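Feng-yi Wan has closed the same drawer 340 times since August. Not with her hand — with a leader arm clamped to her desk at Dolledside, the small shop where she records tasks for the team's robot.

"People think you show it once," she says. "Once gets you nothing. It learns your bad habits first."

Quick call, she had 24 minutes before the next session. Drawers are her thing at the moment. Old furniture, new furniture, anything with a handle that sticks out. Why old? "New ones slide. You never learn to push." She started out moving the arm by hand, grabbing it at the wrist and dragging it through the motion, and gave that up after 7 days. Her sleeve kept getting in the wrist camera's view.
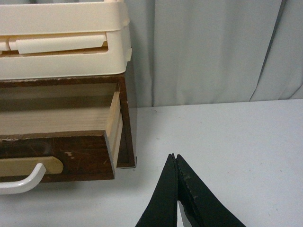 Wrist view: the drawer partway out, gripper tips off to its right.

Now it's all remote. She watches the wrist feed and mostly ignores the room. "If I look at the table I cheat. I use stuff the robot cant see."

The hard part is depth. From the wrist a handle that curves out toward you looks closer than it is, or further, depends on the day. Huệ La, who trains the models, asked her to slow down near contact. She hated it. "I was so proud of being fast. Huệ sent back four runs with one word — jerky."

Does she keep the misses? Yes, if she recovers. A run where the fingers slide off the handle and come back is worth more to her then a clean one. Total flops get binned.

Next up is cupboard doors, wich she is not looking forward to. "Hinges. Your wrist has to go round with it. I've been practicing on my own kitchen."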